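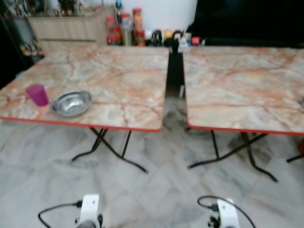 Marble-print folding tables with red edge trim, set side by side, with a cup and a steel bowl on the left one.

Cundstead folding furniture open day, March 2018

The Cundstead plant opens to trade visitors twice a year, the other date being in May. I went mainly for the small square tables, having bought 11 of them for a canteen refit at Perkside and wanting to know why two had developed play in the legs.

The tour starts at board storage and follows the line to packing. Tops arrive already printed. The current pattern is a cream and pale gray marble with orange and pink veins, under a gloss finish. It looks busy on a single table and busier on a pair, as the veins do not carry over from one top to the next. Our guide confirmed that no attempt is made to match them. The red trim goes on after cutting and runs around all four edges. On the samples I handled it sat flush, including at the corners, where our older batch had lifted.

The legs are black metal, crossed in an X, with curved feet that splay outward. This gives a steady stance on a flat floor but takes up more room at the base than I had allowed for. Two tables can be pushed close together, although a narrow gap remains between the tops. For serving food that gap matters — crumbs and cutlery go into it. Cundstead sells a joining clip, which was out of stock on the day.

The play in our legs was traced to the pivot. Tables made before the change of supplier to Trallitz used a shorter pin. Replacement pins are free on request with the batch number, found on the underside of the top.

Load testing was the most useful stop. The rig applies 80 kg at the center of the top, then folds and unfolds the frame 3000 times. Results are posted on a board beside the rig, failures included.

Parking is limited and the entrance is on the Te Moana side of the building, not the one shown on the invitation.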